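3.2 Reading the opponent in Prilalska

I should say up front that I came to Prilalska as a player first and a researcher a long way second. I had it on a hand-me-down cartridge, I lost to the second opponent for most of a winter, and I still can't beat the last one without swearing. So when Viktória Bakos and I started planning this study, it was the obvious game to build it around.

For anyone who hasn't played it, Prilalska is a fencing game with 15 opponents and three buttons. Each opponent gives away the next attack with a little movement - a dropped shoulder, a blink, a shuffle of the back foot - and you have to answer with the right parry before the blade arrives. Early on, the gap between the giveaway and the hit is 800 milliseconds, which feels like all the time in the world. By the final bout it has shrunk a lot, and some of the movements are faked.

What we wanted to know was pretty simple. Do people learn the movements themselves, or do they learn the rhythm of the bout and press on the beat? Gizella Nyitrai (whose earlier work on Plotum got me interested in all this) argued for rhythm. She found that her players kept parrying on time with half the screen covered up, and she took that to mean the picture hardly mattered. I was never quite convinced. Plotum has music that speeds up before every attack, so of course they could do it with half a screen!

We turned the music off. We also made a version in which the giveaway stayed the same but the pause after it changed from one attack to the next, so pressing on the beat would get you nowhere. Everybody played both versions, half of them starting with one and half with the other, and all on the same chunky old arcade pad.
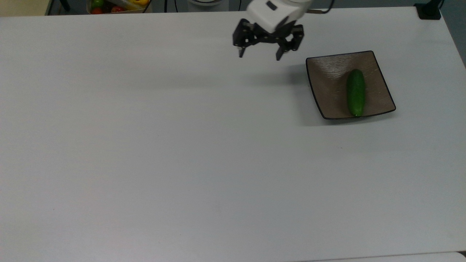

Figure 4. White tabletop with arm and two-finger gripper.

The scoring took us longer to agree on than anything else in the project. Prilalska only tells you whether a parry worked, and a lucky mash of all three buttons counts the same as a clean read, so we threw out the game's own score and logged every press. A press counted as a read if it was the correct button, came after the giveaway had started, and had no other press in the 700 milliseconds before it. Margit Illés thought that last rule was too strict, and for the quickest opponents she had a point. I went back and forth on how plain to keep the write-up too, and ended up wanting it about as bare as the white tabletop in Figure 4, with one rule and no special cases. Viktória put the looser scoring in the appendix, and the order of the opponents comes out the same either way.

The fakes were where it got fun. Negi, the fourth opponent, drops her shoulder exactly as the first one does, then attacks from the other side. Nearly all our players fell for it the first time. The people who had done well on the uneven version fell for it more often than the rhythm players did, and they took longer to get over it, which fits the idea that they really were watching the shoulder. Edit Pap's study of Vonia saw something close to this with goalkeepers and penalty kicks, though her players could rewatch each kick and ours couldn't.

I'll come back to Negi in the next section, where I split the results by how much fighting-game experience people reported.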